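Drucken | Per E-Mail senden
Zuletzt aktualisiert: 13. Sep. 2024
6-mal geteilt | 12 Kommentare

Handgeführte Greifer im Vergleich: der Bausatz Fustik
Begleittext zur Vorlesung Greiftechnik, Teil 2

In der letzten Einheit ging es um Greiferkinematik auf dem Papier. Jetzt kommt der schönste Teil des Semesters: Wir nehmen uns einen richtigen Bausatz vor! Fustik ist ein Paar handgeführter Zweifingergreifer, die man selbst montiert, in die Hände nimmt und mit denen man dann Alltagsaufgaben vorführt. Aus den Aufnahmen entstehen Trainingsdaten für einen Roboterarm, der später dieselben Finger trägt. Der Hersteller Pikico liefert den Bausatz mit Software, die Auswertung haben wir in unserer Kursumgebung Lasteveo nachgebaut, damit alle in den Quelltext schauen können.

Mechanischer Aufbau

Schließt man die Hand am Bügel, laufen beide Finger symmetrisch aufeinander zu. Das Gelenkgetriebe ist als Parallelogramm ausgelegt, die Fingerflächen sollen also über den ganzen Hub ihre Orientierung behalten. In der Praxis kippen die weichen Backen unter Last ein wenig, und das ist durchaus gewollt (siehe Skript, Abschnitt Nachgiebigkeit). Mich begeistert an dieser Konstruktion, wie wenig sie braucht: kein Motor, keine Feder außer der Rückholfeder, und trotzdem spürt man in der Hand sofort, ob ein Teil sauber sitzt oder gleich wegrutscht. Wer einmal eine Perle damit aufgenommen hat, versteht Reibwinkel besser als nach zwei Seiten Herleitung.

Die Montage dauert beim ersten Mal gut einen Nachmittag. Achtet auf die Gelenkstifte: Sie müssen bündig sitzen, sonst klemmt das Getriebe kurz vor dem Schließen. Beim Vergleichsgerät Owino sind die Gelenke vormontiert, dafür lassen sich die Backen nicht wechseln. Für den Kurs war das für mich der entscheidende Punkt, denn wir wollen ja gerade mit verschiedenen Profilen spielen.

Kleinteile und weiche Unterlagen

Auf einer harten Tischplatte kommt fast jeder Greifer gut zurecht. Spannend wird es, wenn die Unterlage nachgibt oder spiegelt. Eine glänzende Tischdecke über einer gewölbten Fläche, eine offene Metalldose mit kleinen Teilen darin, daneben eine Perlenschnur: Da muss man den Anfahrwinkel wirklich überlegen, und die Bildauswertung hat mit den Reflexen auch zu tun.

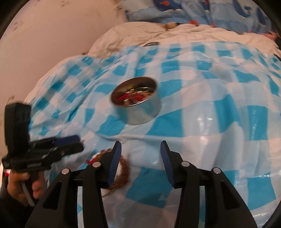
Warum arbeitet man mit zwei Greifern, wenn die meisten Aufgaben auch einhändig gehen?

Weil viele Handgriffe im Alltag eine haltende und eine arbeitende Seite haben. Eine Dose, die niemand festhält, rutscht beim Hineingreifen weg, und ein Deckel lässt sich einhändig kaum aufsetzen. Außerdem lernt das Modell aus beidhändigen Vorführungen auch die zeitliche Abstimmung der Arme.

Messwerte aus dem Praktikum

Im Januar haben wir Fustik und Owino mit derselben Aufgabe verglichen: Kleinteile aus einer Dose nehmen und in eine Schale ablegen, jeweils 20 Versuche pro Gerät. Mit Fustik gelangen 16, mit Owino 12. Die Stichprobe ist klein, bitte nicht überinterpretieren! Interessanter finde ich die Art der Fehler. Owino verlor die Teile meist beim Anheben, Fustik eher beim Loslassen, weil das Rippenprofil kleine Teile festhält.

Was mir noch fehlt: Die Anleitung von Pikico behandelt die Kalibrierung der Öffnungsweite sehr knapp. Ein Nullabgleich vor jeder Aufnahmeserie ist Pflicht, sonst driftet der Wert. Auch wird die haltende Hand nach längerem Arbeiten müde, also Pausen einplanen und die Seiten tauschen.

Aufgaben bis zur nächsten Einheit

1. Skizziert das Gelenkgetriebe und bestimmt seinen Freiheitsgrad nach Grübler.
2. Schätzt die nötige Klemmkraft für eine Holzperle ab, einmal mit glatter, einmal mit gerippter Backe. Annahmen bitte angeben.
3. Nehmt in Lasteveo eine eigene Vorführung auf, mit einer Unterlage eurer Wahl. Je ungewöhnlicher, desto besser!

Abgabe wie immer als PDF im Kursordner, Zweiergruppen sind erlaubt.

Seite drucken | Link per E-Mail senden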